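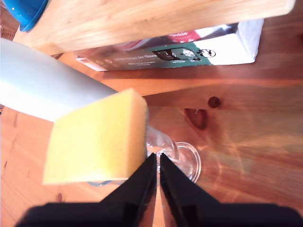

台所まわりの手入れのこつ 公開実演会から

Famident生活技術室では、2022年3月25日、Sterkidtonの実習棟において、家庭用ロボットアームによる台所作業の公開実演会を開催いたしました。当日は午前と午後の2回に分けて実演を行い、操作を担当したエクレム・ヤマン、手入れの解説を担当したエルリンダ・ヤップの両名が、来場の皆様からのご質問にお答えしました。本ページでは、解説の内容のうち、ご家庭でそのまま役立てていただける事項をまとめて掲載いたします。

スポンジの扱い
ガラス用のスポンジは、油物や鍋に使うものと必ず分けてください。油分が残ったスポンジでグラスを拭くと、薄い曇りが全体に広がります。使用後は流水の下で数回押し洗いをし、水気を絞ったうえで、立てた状態で乾かします。寝かせて置くと下の面がいつまでも乾かず、においの原因となります。研磨面のあるスポンジはガラスには用いません。

脚付きグラスの洗い方
実演でもっとも多くのご質問をいただいた項目です。脚だけを持って内側を洗うと、ボウルとの継ぎ目に力がかかり、折れることがあります。洗う部分のすぐ近くを手で支え、支えた側の手は動かさないようにします。ロボットアームの場合も考え方は同様で、ヤマンは、つかむ力を弱めに設定し、持ち上げる前にいったん動作を止めて位置を確かめる手順を紹介しました。手で洗う方も、急がずに一度持ち直す習慣をつけると破損が減ります。
湯の温度は45度までとしてください。冷えたグラスに熱い湯を直接注ぐことは避けます。すすいだ後は布巾の上に伏せ、水滴が落ちてから、けばの出ない布で拭き上げます。

木のまな板
使う前に表面を水でぬらし、余分な水を拭き取っておくと、食材の色やにおいが染み込みにくくなります。洗うときは木目に沿ってこすり、最初から熱湯をかけないでください。肉や魚のたんぱく質が固まり、落ちにくくなります。乾燥は風通しのよい日陰で、木目を縦にして立てかけます。壁に密着させると裏面が黒ずみますので、すき間をあけてください。

木の天板での作業
無垢の天板は水分に弱く、ぬれたグラスの底を置いたままにすると輪じみが残ります。輪じみができた場合は、まず乾いた布で水分を取り、一晩置いてから状態を確認します。残っているようであれば、オイル仕上げの天板に限り、細かい紙やすりで木目に沿って軽くならし、専用のオイルを薄く塗ります。塗装仕上げの天板には行わないでください。節の周囲は削れ方が異なりますので、力を加減する必要があります。

作業場所の整え方
実演では、物と物の間隔についてもご説明しました。割れ物の周囲には、こぶし一つ分の余地を設けることをお勧めします。ロボットアームにとっても人の手にとっても、隣の物に触れずに指を差し入れられるかどうかが、作業のしやすさを左右します。背の高い容器は奥に、グラスは利き手側に置くと、腕を交差させずに済みます。

ご質問への回答
午後の部でアントニーナ・マルチュク様より、透明な物はロボットにとってつかみにくいのかとのお尋ねがありました。ガラスは光の反射によって輪郭の検出が不安定になることがあり、照明の向きを変えると改善する場合がございます。ご家庭で洗い残しを確かめる際にも、グラスを傾けて光を斜めから当てる方法が有効です。

次回の実演会は8月に、Ulachの分室で開催を予定しております。各回の定員は10名、参加費は教材費を含め2,000円です。お申し込みは生活技術室の窓口、担当サーデト・ゲゼルまでお願いいたします。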